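The lorry from Sperling came up the lane in Skelmont just after seven, in rain, with its hazard lights on. My sister had the kettle packed already, so there was no tea to offer them. The foreman wiped his boots on the mat and walked through every room before he touched anything. He had a form on a clipboard and wrote the date at the top of it, 13/09/2025, and then stood in front of our mother's piano for a while.

"This isn't on the list," he said.

"It should be," my sister said.

I had filled in the list. I had done it in July, on the phone, with the estate agent waiting on the other line, and I had given them the beds, the dresser, the freezer and the boxes. I hadn't said piano. I think I had decided by then that my sister would sell it, and I had never told her so.

The foreman rang the office. We heard him say upright, iron frame, two steps at the front door and a bend in the hall. He listened, said all right, and put the phone back in his jacket. There would be a charge of £100 and they would need another man, who could be with us by noon.

My sister went upstairs to strip the last bed. I stayed and carried lampshades out to the car, badly, one at a time.

They loaded the rest while we waited. The younger of the crew wrapped the dresser in grey blankets and taped it, and took the drawers out separately with the linen still folded in them. He asked whether the house in Grinura had a wide door. I said I had only seen it in pictures. 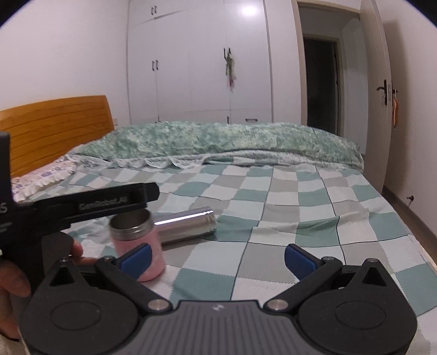
"Can you leave clothes in the drawers when it all goes in the lorry?" I asked him.

"Light things are fine in a sound chest, but anything heavy wants to come out and go in a box."

He put the drawers in last, against the side wall, and strapped them.

The extra man arrived at half past twelve. He was older than the others and had brought a low trolley with rubber wheels. He lifted the lid of the piano and pressed one key, and then he closed it again and locked it and gave me the key. I hadn't known there was a key. It must have been in there since our mother had it moved from Staltunetti, when I was six and my sister was three.

It took them twenty minutes to get it past the bend. They had the banister off. My sister came down and sat on the stairs to watch, with a pillowcase in her lap, and when the piano went over the step it made a low sound, all the strings together, and one of the men said sorry to it.

"You left it off on purpose," she said.

"I forgot it."

She folded the pillowcase.

I paid the foreman by card on the front wall, with the machine under my coat to keep the rain off. He gave me a copy of the form. Under the printed list he had written 1 piano, old, customer to have key, and I signed next to it.

My sister went in the lorry because there was a spare seat. I swept the hall, screwed the banister back on as well as I could, and put the house keys through the agent's door on my way out to the Grinura road.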